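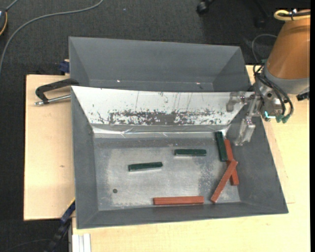

Switched our home broadband to Orkent in June. Notes for anyone thinking of leaving Nevach.

1/ Nevach wanted 90 days' notice. It's in the contract, page 2. I hadn't read it.

2/ Orkent's engineer came at 8am and was done before ten. New socket is in the hall, old one still on the wall.

3/ Upload is much better. Download feels the same to me.

4/ You lose your Nevach email address when the account closes. Move your bank and GP logins first. I forgot the water company.

5/ Final bill still hasn't come. Will add to this when it does.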